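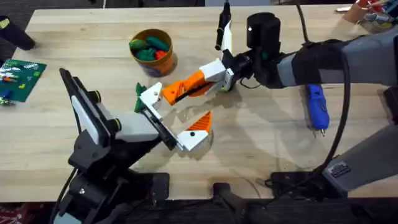

Two grippers meeting over a pale wooden tabletop.

Steam Trap Survey Technician (full time, lots of travel)
Flestance Thermal Services, Navell office

Hi! I run the field survey side at Flestance and I'm looking for one more person to join my crew, starting in February. I wrote this ad myself, so it's a bit longer than the usual HR version, but I'd like you to know what you're getting into before you spend an evening on an application.

We test steam traps. If you already know what a steam trap is, skip ahead. If you don't, it's a small valve that lets condensate and air out of a steam line while holding the live steam in. Plants have a ton of them, tucked behind tanks and up on pipe racks and in corners you'd never walk into unless you had to. When a trap fails open it blows good steam straight into the return, and when it fails closed the line backs up with water and you get hammering, cold heaters and unhappy operators. Most plants know they have failed traps. Very few could tell you which ones.

So we go find them. Last year my crew tagged and tested 3179 traps across paper mills, dairies, a couple of tire plants and one very large laundry. The biggest single job was the Pravari starch plant, with 1216 traps on the final list (the list they gave us at the start was a lot shorter, and half the tag numbers on it belonged to equipment that had been ripped out years ago).

What the days are like

You'll start early. We're usually at the gate by 6:30 a.m. for the permit and the safety talk, and then you're on your feet until mid-afternoon with an ultrasonic listening probe, a contact thermometer, a thermal camera, a tablet and a bag of stainless tags. You find the trap, clean the surface, listen, take inlet and outlet temperatures, call it good or failed or not in service, tag it, photograph it and move on. On an open floor with decent access you can get through quite a few before lunch. In a crawlway behind a dryer you might do four and need a new shirt.

After that there's an hour or so of data cleanup, back at the hotel or in whatever trailer the client gives us. I'm picky about this part! A trap with the wrong location note might as well not have been tested, and the poor pipefitter who comes along with a replacement six weeks later will be cursing your name and mine.

Travel runs two or three weeks a month, mostly within a day's drive of Navell. You'll be home on weekends apart from the occasional shutdown job, and those are paid at the overtime rate with comp time after.

Who I'd like to hear from

You've worked in a plant, a boiler room, a ship's engine room, a hospital mechanical space, anything of that kind, for a couple of years. I don't much care what your title was. Former pipefitters do well here, and so did a guy who came to us from commercial refrigeration and picked up the steam side in one season.

You need to be fine with heat, noise, ladders and harness work. You need a valid driver's license. You should be able to read a P&ID, or at least be willing to sit down with me and learn. And you should be comfortable telling a maintenance manager something he'd prefer not to hear, politely, with the readings in front of you.

Nice to have, but please apply without it: ultrasound or thermography certification (Level I is plenty), rope access, or any experience with the Mousavi database software, which we use for all our trap records. If you've never touched Mousavi, it takes about a week to get used to and then a while longer to stop being annoyed by the search screen.

What you get

Pay is hourly, $30 to start, and goes up when you pass your Level I, which we pay for, exam and travel included. Health and dental from the first day of the month after you start. A company truck on the road, a per diem that covers real food, and your own hotel room, always. Boots and prescription safety glasses are replaced every year or whenever they give out.

You'll ride along with me or one of the senior techs for your first three jobs. I don't send anybody into a plant alone before they've called more than 143 traps side by side with one of us and we're both happy with how they're calling them. It's an odd number, I know. It was the trap count on the first job I ever trained on, and it stuck.

The crew is five people right now. We eat together on the road most nights but it isn't required, and if you'd like to go to your room with a sandwich and call your kids, go do that.

How to apply

Send me a resume, or just a plain list of where you've worked and what you did there, through the application form on the Flestance careers page. Put "trap tech" in the subject box so it lands with me. Please add a few lines on the worst piece of equipment you've ever had to get to, and how you got to it. I read every one of those.

If it looks like a fit I'll call you for a half-hour chat, and then we'll have you out to the Navell shop for a paid day with the test rig and the probe. Steel toes if you have them. We have loaners in most sizes, though the elevens are pretty beat up.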